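Home | Features | Materials | Archive | Subscribe

Printed Cloth and the Problem of the Repeat

11 October 2018

A printed tablecloth is bought for its pattern and judged, after a year or so, on almost everything else. Shrinkage, seam slippage and color loss decide whether it stays on the table. The pattern itself is usually the last part to fail, provided the print was fixed correctly at the mill.

Most domestic table linen is now printed by one of two routes. Rotary screen printing forces paste through a perforated nickel cylinder, one cylinder per color, with the circumference of the cylinder setting the length of the repeat. Digital inkjet printing has no cylinder and therefore no fixed repeat, but it is slower per yard. The Hamar works, which prints cotton and cotton blends under contract, runs both. Its planners move a design to rotary once an order passes 3,000 yards. Below that figure the cost of engraving is not recovered.

Branch and tree designs are harder to engrave than they look. A geometric pattern hides its joins, while a branch has to leave one edge of the repeat and enter the other at the same angle and the same thickness. An error of 2 millimeters shows as a broken twig every 25 inches down the cloth. Engravers at Hamar check each join on paper before the first screen is made, then again on a strike-off of five yards.

Tone-on-tone work adds a second difficulty. Where a motif is a grayer version of its own ground, small shifts in paste viscosity can close the gap between the two colors. The usual correction is to darken the motif slightly in the recipe and accept that it will look heavy before washing. 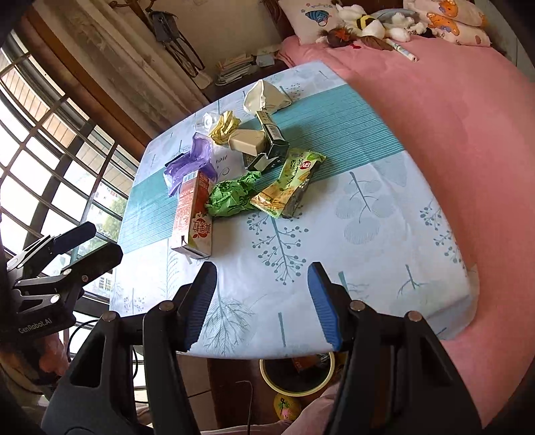
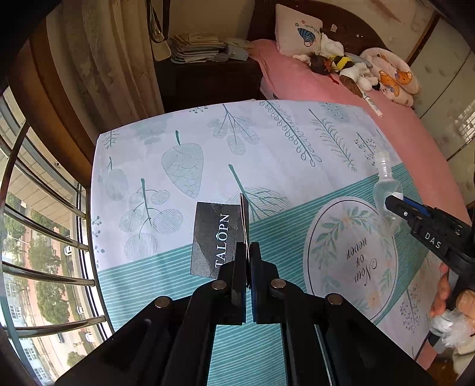 Fixation and Wash Performance

Reactive dyes bond with the cellulose and need steaming, followed by a long rinse to remove whatever has not bonded. Pigments sit on the surface in a binder and need only dry heat. Pigment printing uses less water and covers the greater part of the budget market. Its weakness is abrasion. A cloth that is wiped down several times a day will lose pigment along the table edge first, where the fabric bends.

The Swati line from Cemotness is reactive printed on a plain weave cotton and is sold prewashed. In our August wash series it lost around 5 percent in length and very little in width. Brosora, a polyester blend with a pigment print, held its size but showed pale rubbing at the corners by the end of the series. Neither cloth bled onto the white test strip.

Buyers who want to identify the process at home can turn the cloth over. Reactive color tends to penetrate and gives a visible back. Pigment leaves the back pale, and the printed areas feel a little stiffer than the ground.

Wash both types inside out at a moderate temperature, and iron pigment prints on the reverse.

Related
Hem Widths and Mitered Corners
Reading a Fiber Content Label
Why Linen Creases
Stain Release Finishes Compared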